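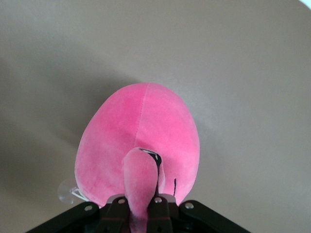 Mitberg toy library flooded with plush after call-out for sensory table

When the Mitberg Toy Library asked members for a few soft toys in March, Thirumalai Sundaram cleared one shelf in the sorting room and figured that would do it. By Monday lunchtime the shelf was full, the bench was full, and people were still coming up the ramp with shopping bags!

The call-out has brought in 169 soft toys, the biggest single intake the library has ever had. They're headed for a new sensory corner for toddlers, plus a set of lending bags that families can take home for a fortnight at a time.

"I was hoping for some bears," Sundaram said. "We got bears, all right, but we also got an octopus, a very long snake, a loaf of bread with a face, and the flamingo. Everybody who walks in wants to hold the flamingo."

It's easy to see why. The bird is bright pink and egg-shaped, made of velvety plush, with a curling neck, a black beak and a little clear suction cup on a string. It has already been voted sorting-room favourite, and there's a push to put it on the library's next membership card.

Each toy gets a going-over before it can be lent. Seams are tugged, eyes and noses are checked, and anything small enough to come away in a toddler's mouth is snipped off or sends the toy to the display shelf instead. Suction cups count as small parts, so the flamingo will be losing its hanger before it goes anywhere near the under-threes. Embroidered faces are the gold standard, and the crew gets quite excited when one turns up.

After that it's into a mesh bag, through a cool wash and out on the racks along the back verandah, which last week looked like the world's softest zoo. Fluffier toys get a brush with an old baby hairbrush once they're dry, and it does wonders for a flattened ear.

The sensory corner itself is taking shape beside the puzzle wall. Toys will be grouped by feel as well as colour, with velvety ones in one tub, knitted ones in another and crinkly ones in a third, low enough for crawlers to reach. Sundaram got the idea from watching his granddaughter at home, who ignores whatever a toy is meant to be and goes straight for the fabric.

Families will be able to borrow one of 18 lending bags, named Plikumari bags after a story-time character the library's regulars will know well. Every bag holds a mix of textures and a card with a few games to try, such as guessing the animal with your eyes shut. They go out on the ordinary membership, with no extra fee.

A $4000 community grant is paying for the tubs, matting and a proper drying cupboard, so the verandah should be free again before the wet weather sets in. The matting has arrived and is, for the moment, rolled up behind the front counter where everyone trips over it.

Plush donations are closed for now, but the library would still love wooden puzzles with all their pieces and drawstring bags in any colour. Drop them at the side door on Eskola Street. The sensory corner opens to members at 2 pm on Monday, and toddlers are welcome to bring a favourite toy from home.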